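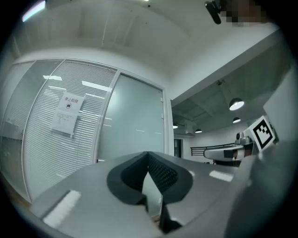 Vurville sells its hand-held gripper kit in pairs, and Catinca Radu has had a pair on loan since November. She runs a small group that teaches robot arms to do kitchen and packing jobs, and she agreed to talk about what the kit is like to live with once the box is open. We met at her office in the afternoon, while two of her staff were working. The grippers are gray, with black finger pads lined in a fine dark texture, and a small camera stands on top with a square black-and-white marker on a white block close by. Radu says the marker is the part visitors ask about most.

"They think it's a QR code and try to scan it," she said. "It's for position. The software finds the square and works out where one gripper is compared with the other. If you get a thumb over it, you lose that stretch of the recording."

The idea of the product is simple enough. A person holds a gripper in each hand and does the job the robot will later have to do. The motion and the video are saved together, and the robot's software learns from them. Radu's group used to steer the arms by remote control for this, and she still has the older setup in a back room.

"With the old way, a good operator gave us 15 clean folds of a towel in an hour," she said. "Ívar does that before his coffee is gone. It's a different kind of work."

Ívar Oddsson does most of the recording. He has used the kit longer than anyone else there, and he had the most complaints.

"The weight is in the front," he said. "For the first week my wrists hurt. I told Vurville and they sent a strap, and the strap is okay. It should have been in the box."

He likes the finger pads. They hold a wet glass and they hold a sock, he said, and he has changed them only once. Replacing a pad means taking out two screws, and the screws are small. He keeps a magnet dish on the desk for them after losing one in the carpet.

The price is 1,675 dollars for a pair, with the recording software included for the first year. Radu thinks that is fair for the hardware. She is less happy about what comes after, when the software moves to a yearly fee that Vurville would not give her in writing when she asked.

"I can plan for a number I don't like," she said. "I can't plan for no number."

Setup took the group most of a morning. The printed guide covers the cables well and then skips over calibration, where you hold the two grippers facing each other and turn them slowly until the software is satisfied. Auður Hafstein, who handles the data side, ended up calling support.

"They picked up, and the man knew the product," Hafstein said. "He had me turn off half the lights. Shiny spots were confusing it. After that it went through on the second try."

Lighting is still her main worry. Glass walls are hard on the tracking, and she now checks each new recording spot with a short test before anyone starts a long session. Files are large, and the transfer tool stops if the laptop goes to sleep. She has reported that one twice.

The group has saved 3,000 recordings so far. Hafstein throws out the ones with lost tracking, and she said the share has dropped since the last update, which also fixed a fault where the left and right grippers swapped names after a restart.

I asked Radu whether she would buy the pair when the loan ends. She said yes, and that she wants a second pair, so Grímur Hauksdóttir can record at the Strickland site without carrying a case back and forth. She has looked at one competing kit, from Dovodis. It is lighter, she said, but the jaw doesn't open wide enough for a cereal box, and her group handles a lot of cereal boxes.

Oddsson would like a longer battery. His lasts until lunch if he starts at eight, and the spare takes too long to charge. Vurville told him a larger one is planned for next year's model. He has asked whether it will fit the one he has now and is waiting to hear back.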